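Rules for the sim bench, second go

Quick one, it's Sunday and I'm meant to be doing groceries.

Josefina Ojeda asked me to write down what we do at Norcombe before a simulated arm gets anywhere near a real one. Half of it was in my head and the other half in a chat thread from January. So.

Fix the speed limits first. Not after the first run, first. Same cap in sim as on the floor, even if it's slow and boring.

Every task gets 200 runs. Shuffle the layout between them. If it only works with the furniture in one spot it doesn't work.

Log the bad ones. All of them. I still catch people deleting the embarassing crashes and then wondering why the numbers look so good.

Two people sign off, and neither can be the one who wrote the task. Had a big argument about this with Dhillon – I won, sort of.

Keep household clutter in. Plants, shelves, odd shapes, shiny stuff. A bare grey room teaches you nothing about someone's lounge room. 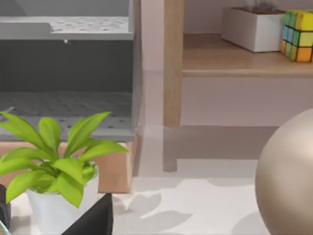

Clearance is the other thing. We had 6 cm round anything breakable, now it's 7, and Prallevel still uses the old figure so check your config before you import thiers. Endatora files are fine as far as I know.

Stop button rules next week, still waiting on comments. Send them to me, not the thread.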